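About Cotetti Family Research

Who we are

Cotetti is a small genealogy and local history practice. We trace families, find out where they lived and what work they did, and write up the results in a form that relatives can read and keep. The business was started by Csenge Dobos, who had spent nine years cataloging parish and town records before she began taking on private clients. She still runs it and still reads every report before it goes out.

There are four of us now. Two work mainly on American records, one handles records from Hungary, Slovakia and Romania, and Csenge takes the cases that cross the ocean, often more than once. We also call on outside readers for old German script and church Latin.

What we do

Most of our work starts with one person. A client knows a name, perhaps a town and a trade, and wants to know where that person came from. We work backward through census pages, ship lists, naturalization papers, church registers and newspapers. If a trail stops, we say so in the report and list what we searched, so that the next person doesn't have to search it again.

We also take on house histories, military service summaries, and short biographies for reunion books and memorial websites. We have completed 415 family reports to date. The longest ran to 229 pages, not counting the maps, and covered five generations of a family of coopers and their in-laws.

We do not do DNA testing. We will look at results you already have if they bear on the question, but the paper trail comes first.

How a project runs

You send us what you know. Names with uncertain spellings are fine, and so are family stories. Please don't mail original documents until we ask for them.

We reply with a plan and a fixed price. The plan lists the records we expect to search and which of them are likely to have survived. You have 30 days to accept it, and the price doesn't change in that time.

Research begins once the deposit is in. Simple projects take six to eight weeks. Anything that depends on a foreign archive takes longer — some offices answer letters in a few days and some take until the following season.

You receive a printed report and a digital copy, with a source for every statement. Where two records disagree on a birth year or the spelling of a surname, we give both and explain which one we think is right.

Our collections

Over the years we have built up a few sets of material that clients and visiting researchers may use.

The Zeman Papers. Letters, rent books and shop accounts left by a family of harness makers, covering 28 years. The index is finished for everything except the last two rent books.

The Proltside Index. A card index of burials and monumental inscriptions from Proltside, including several small plots that have since been built over. Entries give name, age, date of death where known, and the row.

The Cleltier Passenger Notes. Handwritten notes on emigrants who left from the Cleltier district, made by a retired schoolteacher in the 1950s. The notes are useful but need checking, and we mark each entry we have been able to match to a ship list. 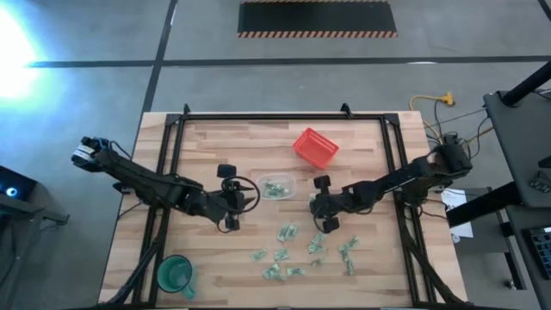 Visiting us

The reading room is open by appointment. There are six seats. Bring a pencil and any notes you want to work from; bags go in the lockers by the door. Photography without flash is allowed for personal use.

We close for the whole of July each year, and email sent during that month is answered in August.

Getting in touch

New projects are being accepted again from 20th March. Write to us through the contact form with the name of the person you are looking for, the places you connect with them, and anything you have already checked. Csenge or one of the researchers will answer, normally within a week.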